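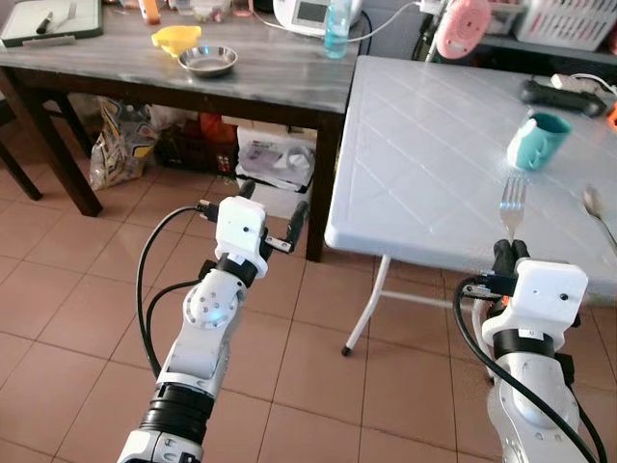 Part 3: Setting up the tables and laying a simple place

If you skipped Part 2, go back and sweep the floor first, I mean it. Crumbs get under the feet of a folding table and then you spend the whole evening with a wobble.

This part of the guide covers the white plastic folding table, the dark wood one with the gray marble-patterned top, and what goes on them before people sit down. I wrote the first version for Usa Srithong, who was taking over our supper evenings in November and had only ever been a guest at them, so some of it will seem very basic. Skip whatever you know already.

What you need

The folding table
The dark wood table, if more people are coming than you can fit at one
Mugs, forks and spoons from the Skuva drawer unit
A damp cloth and a dry one
The soft brush (an old nail brush does fine)

3.1 Opening the folding table

1. Lay the table on its side on a blanket. Not straight on the tiles, please. The floor can take it but the rounded edge of the tabletop scuffs.

2. Pull out one pair of legs until you hear the catch. Then do the other pair.

3. Run a hand along each catch to feel that it's seated. Ilídio Tavares has a rule that whoever opens the legs also checks them, and I've come to like that rule a lot.

4. Get someone on the other end and turn the table onto its feet together. It's light enough for one person, but one person always ends up dragging a leg.

5. Press down on each corner. If it rocks, slide the whole table a few inches until the feet are clear of a grout line. Nine times out of ten that's all it is! The tiles are square and pretty even, but the joints between them sit a bit lower.

CAUTION: Keep your fingers away from the hinges while the legs are moving. They close faster than you'd think.

CAUTION: Don't sit on the table, and don't lean on the overhanging edge to get up from a chair. The legs are thin and set in from the edge, so all your weight goes where there's nothing under it.

3.2 Placing the wood table

1. Lift it, don't push it. The legs are thick and square and the thing weighs a ton compared with the plastic one.

2. Leave enough room between the two tables for a person carrying a full tray. I walk through with my elbows out to test it (you'll feel silly, do it anyway).

3. Wipe the top with the damp cloth and then go over it with the dry one straight away. Smears show up on that gray pattern when the light comes in low.

Note: I don't put the two tables end to end. We tried it once for Orsolya Bárány's birthday, and they looked like strangers at a bus stop. Serve from the wood one and eat at the white one, or the other way around.

3.3 Cleaning the white top

The top has a crisscross pattern pressed into it. It's great for hiding scratches and terrible for everything else – jam, mostly.

1. Wipe off whatever is loose.

2. Put a drop of dish soap on the soft brush and work along the diagonal lines one way, then the other. Going straight across just skips over the grooves.

3. Wipe with the damp cloth, rinse the cloth, and wipe again.

4. Let it dry before you lay anything down. Paper napkins will stick otherwise and leave little bits behind.

CAUTION: No scouring powder. I used some on our previous table and it went gray in patches and stayed that way.

3.4 Clearing the electrics

Remotes, chargers, power strips – they all migrate to the table, at my place anyway. Before you lay anything:

1. Move remotes over to the shelf. They're a nuisance to get soup out of.

2. Unplug chargers and coil them up. If a power strip really has to stay, keep it at the far edge with its cable running off the side where no chairs are going.

3. Put drinks at the opposite end from anything plugged in.

CAUTION: If something spills near a power strip, switch it off at the wall outlet first and then go for the cloth. Don't pick up the strip to save it.

3.5 Laying a place

I keep this as plain as I can. For a bowl-and-mug supper, each place gets a fork, a spoon and a mug, and that's really it.

1. Start with the mug. Set it down on its base and give it a little nudge. The ceramic ones can catch on the raised pattern and sit tilted, so turn the mug until it settles flat. The teal ones with the white insides are my favorites and I hand those out first.

2. Point the mug handles whichever way suits the person sitting there. Carolina Marinho is left-handed and has thanked me for this more than once.

3. Pick up forks by the handle, never the tines, and put them to the left of the plate.

4. Spoons go on the right, bowl facing up, a couple of inches in from the edge. Any closer and a sleeve will take them to the floor, and a metal spoon on tile makes a noise that stops all conversation.

5. Step back to the doorway and look along the table. Straighten what needs it and leave the rest alone!

Note: Afonso Caldeira lays the cutlery before the mugs and his tables look just as good as mine. Use his order if you like it better, only stick to one order for the whole table or you'll lose track of which places are done.

3.6 Putting it all away

1. Clear the cutlery first, then the mugs. Carry mugs two at a time at most.

2. Brush and wipe the white top as in 3.3.

3. Turn the table on its side on the blanket, release the catches and fold the legs in, one pair at a time.

4. Store it upright behind the door with the tabletop facing the wall.

The blanket goes back in the hall closet, bottom shelf. Part 4 covers the chairs.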